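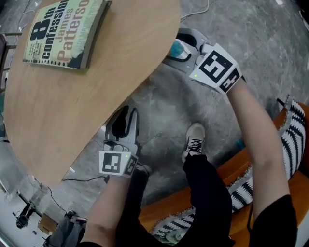
PRESS RELEASE

Fanen Opens Its Restored Stream Bank to Neighbors for a Day of Planting and Mud

The Fanen Land and Water Association invites all residents of the Pukis valley to the first open day at the restored bank of the Furtună stream. The event takes place on a Tuesday in April, during the school holiday, so that children and grandparents can come together. The gate opens at 10 in the morning and the program finishes at 3 in the afternoon. Entrance is free, and it is not necessary to register.

The Furtună is a small stream, and many people who drive over it every day do not know its name. For many years its lower part ran between bare banks where cattle came down to drink. After each strong rain the water took more soil with it, and the farmers downstream found this soil in their ditches. Last autumn the association started the project Plisulico, which has the goal to hold the bank in place with living plants and to give the stream back a little shade.

In the first season the project team planted 200 young willows and alders along the left bank. A fence now keeps the cattle away from the water, and the animals drink from a trough placed higher on the field. The work was done together with the two families who own the land, and they continue to use the pasture as before.

"People ask me why we do not simply put stones," said Raluca Sandu, coordinator of Plisulico. "Stones are good in some places, and we have used them under the bridge. But a willow root grows every year, and it does the work while we are sleeping. I would like that visitors pull gently on one of these small trees and feel how strong it already holds."

During the open day, visitors can walk the full length of the planted bank in the company of a guide. The walk takes 60 minutes and goes slowly, with stops for questions. Walks leave from the gate at 10:30 and at 1:30. The path is flat but soft, and rubber boots are strongly recommended. Baby strollers will have difficulty after the second bend.

Next to the trough there will be a table where children can look at small water animals in white trays. Mayfly larvae and freshwater shrimps are expected, and all animals go back in the stream at the end of the day. Visitors who have a jar of soil from their own garden are welcome to bring it. The team will shake it with water and show how much is sand, how much is silt and how much is clay. Please take the soil from a hand's depth and not from the surface, and remove the big roots first.

At noon, Traian Pîrvu, who owns the field on the left bank, will speak about the changes on his farm. He was not in favor of the fence in the beginning.

"I thought I would lose the best corner of my pasture," Mr. Pîrvu said. "I lost a corner, this is true. But I used to lose a piece of it every spring anyway, and it went to my neighbor in the form of mud. Now my cows have clean water and I do not have to pull a calf out of the stream."

Landowners who have a similar problem can speak with the team after the talk. The association can visit a property without cost and prepare a simple planting plan. It is useful to bring a map or a sketch of the land, also a very rough one. Willow cuttings will be given for free to persons who own or rent land next to water, as long as there are enough.

Soup, bread and tea will be served from noon under the big tent. Guests are kindly asked to bring their own cup and spoon. Dogs may come on a leash, but they must stay outside the fenced part, where the young plants are still weak.

Parking is on the grass field before the bridge. Those who come from Pukis on foot can use the path behind the school. In case of light rain the program stays the same. If the stream is too high, the guided walks will be cancelled and the other activities will move to the tent.

The second planting of the Plisulico project is planned for the coming autumn on the right bank. Persons who wish to help can leave their name at the gate.

Contact for press: Raluca Sandu, Fanen Land and Water Association. Journalists who wish to visit the bank before the open day are asked to arrange this with her in advance.

This website uses cookies to improve your visit. By continuing to use the site you accept our cookie policy. Accept Settings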